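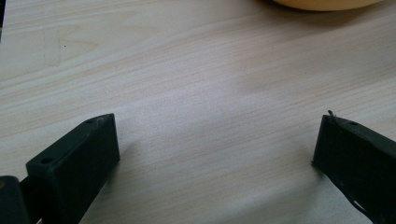 Handgreifer Pons 2 — Aufnahmegerät für Greifdemonstrationen

Hersteller: Hudberg
Bauart: handgeführter Parallelgreifer mit Kamera, ohne Roboterarm
Artikelgruppe: Datenerfassung

Der Pons 2 dient zum Sammeln von Vorführungen, aus denen ein lernendes System Greifbewegungen übernimmt. Eine Person führt den Greifer von Hand und erledigt die Aufgabe so, wie sie später der Roboter ausführen soll. Kamerabild, Lage des Geräts und Öffnungsweite der Finger werden gemeinsam aufgezeichnet. Ein Roboterarm wird während der Aufnahme nicht benötigt, der Arbeitsplatz kann ein gewöhnlicher Tisch sein.

Finger und Hebel sind schwarz ausgeführt. Die Finger lassen sich einzeln tauschen. Für weiche Gegenstände empfehlen wir die Standardfinger, für Schrauben und andere Kleinteile die schmale Ausführung (gesondert zu bestellen).

Aufnahmebetrieb

Eine Aufnahme beginnt mit geöffneten Fingern über der freien Arbeitsfläche und endet, wenn der Gegenstand abgelegt und der Greifer wieder geöffnet ist. Empfohlen werden 10 Durchgänge je Ausgangslage, danach wird der Gegenstand neu hingelegt. Fehlgriffe bitte nicht löschen, sondern am Gerät mit der Markiertaste kennzeichnen. Die Software Codomex legt sie in einem eigenen Ordner ab.

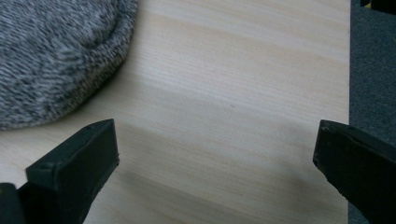

Textilien stellen an die Aufzeichnung höhere Anforderungen als starre Teile, weil sie bei jedem Durchgang anders liegen. Die Ausgangslage sollte deshalb mit erfasst werden, bevor die Finger den Stoff berühren. Ein graues Strickteil auf hellem Holz hebt sich gut vom Untergrund ab, auch wenn es nur in einer Ecke des Kamerabildes liegt. Auf dunklen Tischen raten wir zu einer hellen Unterlage. Die Tischkante darf im Bild sein; für die Lagebestimmung ist ein deutlicher Kontrast zum Boden sogar günstig.

Die Anleitung zum Greifen von Stoff stammt von Nadège Courtois, die in Trakodlow die Aufnahmeplätze eingerichtet hat. Sie empfiehlt, die Finger langsam zu schließen und nach dem Anheben einen Moment stillzuhalten. Schnelle Schwenks führen zu Bewegungsunschärfe und werden von Codomex bei der Prüfung gemeldet.
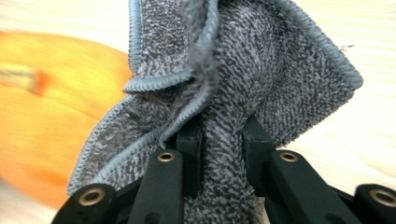 Graues Mikrofasertuch zwischen den Greiferbacken

Lieferumfang

Handgreifer mit Standardfingern
Kamera, montiert
Ladekabel
Transportkoffer
Lizenz für Codomex, Laufzeit 24 Monate

Der interne Speicher fasst 600 Durchgänge in Standardauflösung. Volle Speicher werden nicht überschrieben — das Gerät verweigert dann den Start der nächsten Aufnahme. Die Übertragung erfolgt per Kabel.

Wartung

Gelenke monatlich auf Spiel prüfen. Finger mit trockenem Tuch reinigen, keine Lösungsmittel verwenden. Kratzer und kleine Ausbrüche an den Kanten sind unbedenklich, solange die Innenflächen eben bleiben. Nach jedem Fingerwechsel ist die Öffnungsweite neu einzumessen.

Technische Rückfragen und Ersatzteile: Sérgio Patrício, Hudberg, Abteilung Datenerfassung.

Stand der Angaben: 15. Juli 2023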